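Search this site Search Go

The Sunday I Gave to a Pair of Arms

Most weeks I get through on coffee and a list. The list for our two-arm bench at Venico had one line on it for the whole of November: fingertips. I kept moving it to the next day, and then a job came in from Nandmont (small printed parts, lots of them, all slightly different shapes) and the left arm started dropping every fourth piece. So I drove in on a Sunday with a sandwich and my good screwdrivers.

If you've never looked after one of these cells, the arms themselves are the easy part. Ours have been running for 19 months and I've had the covers off exactly once. What eats your time is the last couple of inches. The fingertips touch everything, they get greasy, they get nicked, they pick up dust from the bench, and one morning a part that used to sit snug starts to swivel when the arm turns. You'll blame the software first. Everybody does! I spent most of an evening blaming the software.

I have a routine now, and I stole most of it from a maintenance course I took up in Ellon. Power down, lock out, coffee. Then I wipe the tips with alcohol and run a thumbnail across the gripping face. If my nail catches on anything, the tip comes off. There are six little screws per gripper on our setup and they are all the same length, thank goodness, because on the old one they weren't and I put a long one in a short hole and cracked the housing. I still have that housing in my desk drawer.

New tips go on loose. That took me ages to learn. You want them just wobbly enough that you can close the gripper by hand on a flat gauge and let the two faces find each other, and then you snug the screws down a bit at a time, going back and forth like you're putting a wheel on a car. Tighten one side all the way first and you get a wedge, and a wedge spits parts across the room.

After that comes zeroing. We use a little package called Aidoo to keep track of the offsets, and I'll be fair to it, it's fine, though the screen where you type in the fingertip length is hidden three menus down and I have to hunt for it every time. Change the tips without changing that number and the arm will happily press its nice new fingers into the table. Ask me how our bench got its first dent.
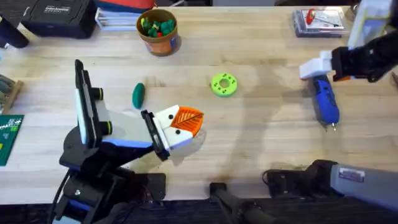 Grip testing is the bit I enjoy, and I do it with odds and ends in place of proper test blocks. A square block tells you the gripper can hold a square block, and Nandmont wasn't going to be sending us any of those. So I like thin things, round things, things with a point. The orange triangle with the leaf veins on it is a great one for the left arm, because it's the kind of shape that wants to twist as soon as the fingertips don't meet squarely, and pinched up there at the end it makes the whole arm look like a bird. The green ring with the hole through the middle is good for a different reason, since you can go at it from the rim or try for the hole.

I set the grip force at 23 percent to start and crept up from there. Too low and things slide, too high and a printed part gets a little bite mark that the customer will absolutely notice. Then I left it cycling, 300 picks, while I ate the sandwich and swept under the bench. Two drops, both on the same part, both in the first stretch before I'd nudged the left tip over by a hair. I wrote the offset on a strip of tape and stuck it inside the cabinet door, next to the last one.

The right arm got a wipe and a new cable tie. Its tips will need doing before the end of the winter, and I've already put that on the list.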